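3.2 Stripping the simulator down

I started out with a full kitchen in the simulator, and it was a pain. The policy kept latching on to cupboard handles, so for the Puvcombe runs I threw the lot out and kept an arm, a plain backdrop and a block (Figure 3). My co-author Vikas Gautam thought this was going too far, and we argued over it for most of September!
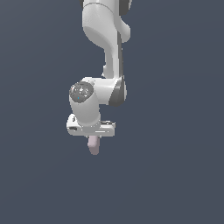
Render: V. Gautam / Terkov simulation group

Figure 3. Two renders from the Puvcombe set. Top: the arm against the plain grey backdrop, nothing touching the visible finger. Bottom: open fingers, with the pink block a little way below them.

We trained on 1,000 episodes and held back 91 for testing, using 5 random seeds throughout. The policy only gets pixels, so with no table in view it has to judge the gap between fingers and block from size and shading alone. I was worried about that (the block is small, and its colour is rather muted), but it settled down quite happily and grasped the block in 72 of the held-back episodes. Most of the misses came when the block was leaning and the hand went down too far to one side.

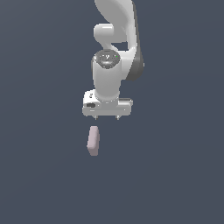
3.3 Putting the clutter back

Next we brought the kitchen back bit by bit, starting with a bare worktop, and kept the weights from Section 3.2 frozen.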